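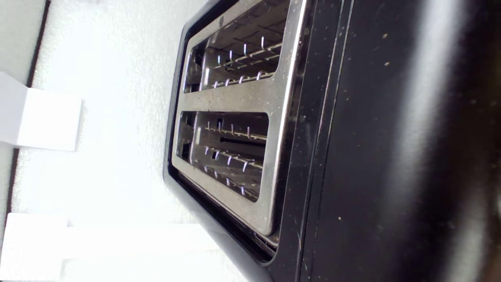 *Two-slot toaster, black with a steel top.*

# The Vavia agreement and rules of origin: frequently asked questions

Compiled by Sawsan Karam. Last revised in November, after the second round of readers' letters.

## Does the agreement really get rid of tariffs?

On paper, for most goods. A tariff is only dropped if the goods "originate" in one of the countries that signed, and whether they do is settled by the rules of origin, in the annexes. The main text of the agreement is short and cheerful. The annexes run to 1314 pages in the copy I have. If you've only read the press release, you've read the part that costs nothing.

## What are rules of origin, in plain words?

They decide where a product counts as being from. A crate of apples is easy. Anything with parts from several countries is harder, and that covers nearly everything with a plug on it.

There are three usual tests, and Vavia uses all of them depending on the product:

- the finished goods must fall under a different customs heading from the imported parts
- imported parts must not be worth more than a set share of the price
- a named step (weaving, smelting and so on) must be done locally

You have to look up your own product to see which applies. Some have to pass two of them.

## So if I put something together in a member country, it counts as made there?

Don't bank on it. Simple assembly, packing, labelling and sorting are on the list of work that is never enough, whatever the sums say. I have had letters from people who were told otherwise at a trade breakfast. Ask whoever told you to point to the line in the annex.

## How many firms will make use of it?

I don't know, and I don't believe the people who say they do. The figure most often quoted is from Stolta, the consultancy, which said 4000 small exporters "stand to benefit". I read the report. The 4000 are firms that sell anything at all to another member country. Plenty of them sell goods that already had a zero tariff before the agreement, so they stand to benefit by nothing.

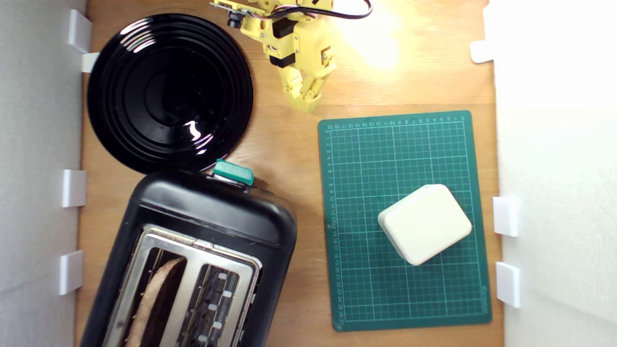 A more useful number would be the share of eligible trade that claims the lower rate. Stolta doesn't give one. When I wrote to ask, I was sent the summary again.

## Why would a firm pay a tariff it doesn't have to?

The paperwork can cost more than the tariff. Say the normal duty is four per cent and your shipment is worth 1000 pounds. You save 40 pounds. Against that you have to set the time spent getting declarations out of every supplier, keeping them on file for years and finding someone who understands the share-of-price test. Plenty of sensible people look at that and pay the 40 pounds.

Large firms spread the cost over many shipments. That's why I wince when ministers call this an agreement for small business. It may turn out to be, but the burden of proof is on them.

## What happens if I claim the lower rate and get it wrong?

The importer usually gets the bill for the unpaid duty, sometimes with a penalty on top. The importer will then be on the phone to you. Check what your contract says before that call comes. Customs officers can ask for proof long after the goods have been sold, and "our supplier said it was fine" has never struck me as a strong file.

## Is there a lighter procedure for small shipments?

Yes, and it is one of the better bits. Under a value limit you can write a statement on the invoice yourself, with no stamped certificate. The draft had a limit of 600 pounds, and that is what survived. Exporters had asked for a good deal more.

Note that only the form is lighter. The goods still have to meet the rule, and you still have to be able to show it.

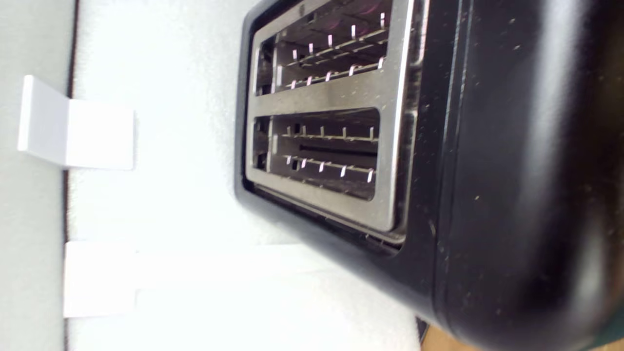 Splitting one order into several parcels to stay under the limit is not allowed. People ask me this every month – please stop.

## What is Clustus, and do I need it?

Clustus is a paid service that fills in origin statements from your parts list. You don't need it. The official form is free and no harder than the Clustus one.

Where it might help is with a long parts list and prices that change often. I tried the trial version with a made-up product and it passed an item that should have failed, as it had treated a packing step as manufacture. The company says this has been fixed. I haven't tested it again, so take that for what it's worth.

## Won't it at least help producers in poorer member countries?

That is the claim I'd most like to be true. There is a rule called cumulation, which lets a producer count materials from another member as if they were its own. Done well, this lets a small economy buy in cloth or metal from a neighbour and still sell the finished goods duty-free.

In Vavia it comes with a list of exceptions, and the exceptions look a lot like the things those countries are good at making. I asked Sayegh, a family firm that exports bags and belts, whether cumulation had changed anything for them. Their answer was that the leather is covered and the buckles are not. They still pay.

## Could the rules be changed?

There's a review clause. It says the parties "shall consider" changes after five years. Considering is cheap. If you want something altered, write with your product code, the rule that applies and what it costs you – a general complaint will be thanked and filed.

## Are you against trade agreements, then?

No. I'm against being told what one has done before anybody has checked. If the take-up figures are published and they're good, I'll put them on this page.

## Can you tell me whether my product qualifies?

No, I'm not a customs adviser. Ask your customs authority for a binding ruling on origin, in writing. It is slow, but it's the only answer that they have to stand by.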